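**To:** Menley Home Fitting list
**From:** Rochelle Zamora
**Date:** January 27, 2025
**Subject:** Re: White panels in a corner, and do I need a trim?

Lucinda wrote:

> Hello all,
>
> I am about to line the small larder off my kitchen with white panels and have got stuck on the corner. The back wall and the side wall are both sound, and I have taken the old shelves out. The plaster is painted with something shiny that I think is an old eggshell.
>
> The panels are the Fivano ones in plain white. I have bought them already, so please don't tell me to tile it. They come with a choice of a plastic corner trim or nothing, and the leaflet shows both without saying which is better. The trim is a channel that both panels slide into. I held a piece of it up at a neighbour's and did not like the look much, and it seems to me that flour would sit in it.
>
> My questions are:
>
> 1. Can I just butt one panel against the other and seal the joint?
> 2. Which one goes in first?
> 3. The corner isn't square. It is out by more at the top than at the bottom. Does that matter if there is no trim?
> 4. Two of my panels look like different whites when I stand them side by side. Should I send one back?
>
> I would also like to know how people clean these once they are up. I have read that you mustn't use cream cleaner, and I have also read that cream cleaner is the only thing that works.
>
> Thank you,
> Lucinda

Lucinda,

We did the same job in November, in our own larder, and went without the trim. I will go through your questions in the order you put them and then say what I would change. We used Fivano panels as well, so most of this ought to carry over.

**Butting the panels.** Yes, you can. The cut edge of one panel goes against the face of the other and you run a thin line of sealant down the inside. The edge that touches the other panel should be the factory edge if you can arrange it. Put your own cut edge at the door end or under a shelf, where it can be covered. I got this wrong on the first panel and had to turn it round, and by then I had already drilled it for a bracket. The hole is now behind the flour bin.

**Which goes first.** We put the back one in first, full width, tight into the corner, and then brought the side one up against it. If you stand in the doorway and look straight in, you are then looking at the face of the back panel and the joint runs down to one side. I don't think it makes any difference to strength. In your larder I would think about where you stand most often and put the joint where you see it least.

**Out of square.** Ours was out too. It was better at the bottom and worse at the top, as you describe. With the trim you would have some play in the channel and could ignore it. Without, you have to scribe the second panel. Stand it in place, wedge it plumb, and run a pencil down it with a small block held against the first panel. Then plane or sand to the line. Go slowly and try it several times. We sanded with a block and coarse paper, and it took most of an afternoon for the one edge, including stopping for the school run.

Don't trust a 90 degree square for this. I marked the first cut from a square out of habit and it left a long thin gap like a slice of cheese. The wall decides the line. My side panel came down to 344 mm wide at the bottom and slightly less at the top, and I would not have believed the difference if I had not had the tape in my hand.

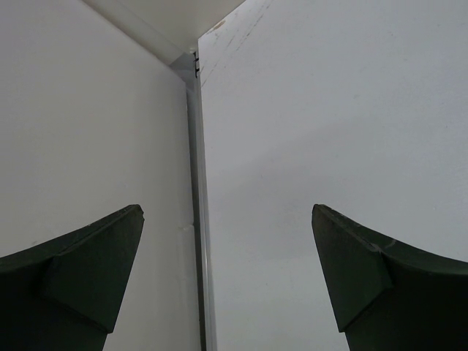

*The corner, with white panels to left and right.*

**Different whites.** I would wait before sending anything back. Two white panels at an angle to each other won't look the same even if they came out of one packet. In the picture the right one looks a bit cooler and greyer than the left. It also goes from brighter near the top to slightly darker in the middle band. The left one is much more even. Before you decide, lay both of yours flat on the floor next to each other, the same way up, and look at them by daylight. If they still differ when they are flat, ring the supplier and read them the batch number off the back. Do it before you fix them, for obvious reasons.

You will see a few tiny specks on the left panel if you look hard. I wouldn't return a panel for that.

**The sealant.** We used a white kitchen sealant from Karamanlidis, the builders' merchant on the Zalley road. They keep two whites. One is called bright white and the other just white, and the second is the closer match to Fivano panels. Take an offcut in with you. The man on the counter let me put a dab from his tester on mine and leave it on the radiator while I looked at hinges.

Put masking tape down both sides of the joint, very close in. Run the bead, smooth it once with a wet finger, and pull the tape while the sealant is still soft. If you smooth it a second time it drags. I had one place at elbow height where I went back over it, and I ended up cutting out a short length with a blade and doing it again the next morning.

**The shiny paint.** You didn't ask about this but I would deal with it first. Panel adhesive doesn't hold well on old eggshell. Wash the wall with sugar soap, rinse it, let it dry properly and then rub it down until the shine has gone. We skipped the patch behind where the top shelf was going, thinking the shelf would hold the panel anyway. That patch came away from the wall overnight and had to be stuck again with props across to the opposite wall.

**Cutting.** Fine-toothed handsaw, good face up. If you use a jigsaw, have the good face down and tape the line. Either way, support the whole length. Our panels were 3000 mm long and they bend a good deal when you carry them, so you want two people on the stairs. We cut them in the hall with the front door open and one end resting on the step.

**Shelves.** Decide on the heights before the panels go up and find your fixings while you can still see the wall. I drew ours on the plaster in pencil, photographed it with the tape measure in the shot, and then lost the photograph when I changed phones. I had to find them all again with a detector. Write the heights on paper and pin it inside the door.

We left a gap of 51 mm between the ends of the shelves and the front of the larder so that a broom could stand up inside. It is enough for our broom. Measure yours.

**Cleaning.** Washing-up liquid and warm water on a soft cloth, then a dry cloth. That is all we do on the flat parts. In the corner itself I use an old toothbrush, very lightly, and wipe downwards so that whatever comes out doesn't get pushed along the joint. I did try cream cleaner on an offcut. It took off a pencil mark at once, and it also left a dull patch that you can see if you tip the piece to the light. I would keep it away from the faces. For pencil marks a plain white rubber does the job, and for sealant smears you want to catch them the same day with a damp cloth.

Greasy fingermarks near the door are harder. A drop of bicarbonate paste, left a minute and wiped off with no rubbing, has worked for us so far.

**What I would change.** I would buy one panel more than I needed. We had to wait over a fortnight for a replacement when one got a corner knocked, and the larder contents were in boxes along the landing all that time. I would also paint the ceiling first. I did it last, with dust sheets taped to the new panels, and the tape took a long time to peel off cleanly.

I would still leave out the trim. You are right that flour gets into the channel. My mother has it in her utility room and there is a grey line at the bottom of hers that won't shift.

If you want to borrow the long level and the scribing block they are both here. I also have most of a tube of the Karamanlidis sealant, opened, with a screw in the nozzle. It may or may not still be good by the time you need it, so buy your own and take mine as a spare.

Could someone else on the list say how they dealt with the floor edge? We put a bead along it and I am not happy with it. It picks up dirt from shoes, and I am thinking of cutting it out and fitting a low strip.

Rochelle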